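Can I rinse food leftovers in a bathroom type sink?

Skotumero Home Help > Kitchen and Water

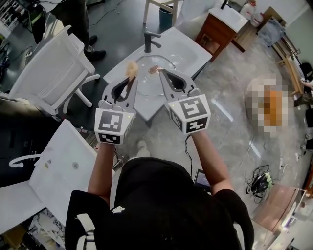
Food pieces over the glass bowl, white sink with gray faucet.

Posted by sisay_302

Hello everybody. We are renting a small place and for the moment we have no real kitchen sink, only a vanity with a rectangular basin. So I prepare food and clean the plates there. I put a clear glass bowl inside the basin and the leftovers go in the bowl first, small pieces of bread or meat and such things. After this I empty the bowl to the trash bin and wash it.

My problem is that the water goes down slower since February. Is the bowl enough, or do small pieces still go in the drain? I would like to avoid calling a plumber, the last one asked 2,000 for one visit (in our money, but it is a lot also here). The landlord says it is my cost if food is found in the pipe.

jatance_home

The bowl is a good idea and I would keep it. But the drain of a vanity is usually more narrow than a kitchen one, and fat is worse than the pieces. If you wash a greasy plate with warm water, the fat becomes hard later, deeper in the pipe. Wipe the plate with paper before any water.

For the slow water, look first at the stopper. In many basins you can pull it out by hand or with a small turn, and there is hair and soap on it. Then put a bucket under the trap – the curved part below – and open it. Close the faucet before! I forgot this one time and had to dry the whole cabinet. Buy also a flat strainer with small holes. Mine is from Drultilix and it fits well, but measure your drain first.

slowdrain100

Just pour boiling water, always works for me.

jatance_home

Please be careful with boiling water if the pipes are plastic, it can make the joints soft. Hot water from the faucet with a little dish soap is safer.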